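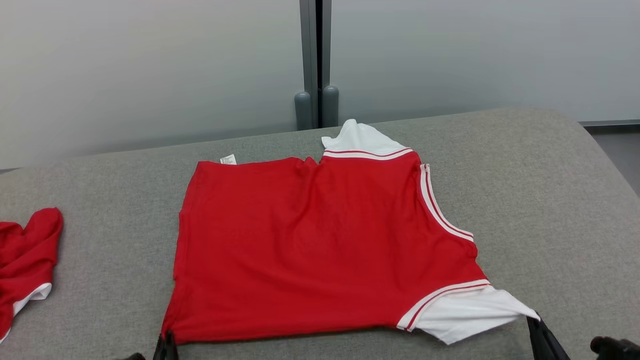 Rotes T-Shirt mit weißen Ärmeln auf grauem Polster

Sprechernotizen: Abgeschaltete Schnittstellen und Lizenzpflicht — der Fall Tellden gegen Lundeck
Stand: 17. August 2004

Folie 1, Einstieg
Kurz halten. Thema ist die Frage, ob ein Hersteller eine zugesicherte Funktion per Firmware entfernen darf, wenn ein Dritter dafür Lizenzgebühren verlangt. Keine Rechtsberatung, Hinweis mündlich geben.

Folie 2, Beteiligte
Tellden: Hersteller von Faxservern für kleine Büros. Lundeck: Inhaber des Patents auf das Aushandlungsverfahren beim Verbindungsaufbau. Adby: Distributor, nicht Partei, hat aber die Gewährleistungsfälle auf dem Tisch. Die Kanzlei Milošević vertritt die Käufer in der Sammelklage.

Folie 3, Technik
Der Verbindungsaufbau der Serie 2 kennt zwei Betriebsarten. Direkt: Beide Geräte handeln die Parameter untereinander aus. Vermittelt: Der Aufbau läuft über einen Server des Herstellers. Der Patentanspruch betrifft nur die direkte Betriebsart. Firmware 2.4 vom Juni schaltet sie ab, ohne Eintrag in den Änderungshinweisen.
Messwerte nennen: Aufbauzeit direkt 80 ms, vermittelt 258 ms. Im lokalen Netz gemessen, bei Modemanbindung größere Streuung. Falls nachgefragt wird: Testaufbau steht im Anhang der Handreichung.

(Pause, Wasser, nächste Folie erst nach Rückfragen)
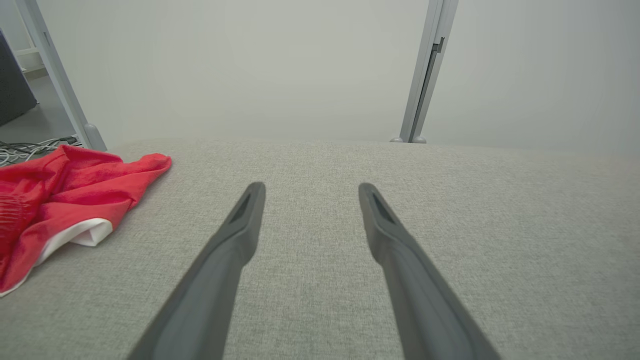
Zwei geöffnete Greiferfinger über hellgrauem Gewebe

Folie 4, Argumente der Käufer
Die direkte Betriebsart stand im Datenblatt. Wer das Gerät vor dem Update gekauft hat, besitzt danach ein Gerät mit geringerem Funktionsumfang. Ein Zurückspielen der alten Firmware ist gesperrt. Gewährleistungsfrist nach Vertrag: 36 Monate. Klagesumme je Gerät: 70 Euro.
Hier langsam sprechen, die Zahlen werden mitgeschrieben.

Folie 5, Argumente von Tellden
Faxe kommen weiterhin an, die Hauptfunktion ist erhalten. Das Update war freiwillig. Gegenargument gleich anschließen: Ohne 2.4 gibt es keine Sicherheitskorrekturen mehr, die Freiwilligkeit ist also formal.

Folie 6, Folgen für die eigene Entwicklung
Lizenzpflichtige Teile als Modul kapseln. Entfernte Funktionen in den Änderungshinweisen aufführen, auch wenn der Vertrieb das ungern sieht. Datenblätter mit Firmwarestand versehen. Rückkehr zur Vorversion mindestens eine Generation lang zulassen — sonst wird die Beweislage im Streitfall schlecht.

Folie 7, offen
Ein Urteil liegt nicht vor. Ob Lundeck den Vergleich auf die vermittelte Betriebsart ausdehnen will, ist unklar. Bei Zeitmangel Folie 5 kürzen, Folie 6 vollständig zeigen. Fragen zur Preisgestaltung an Adby verweisen.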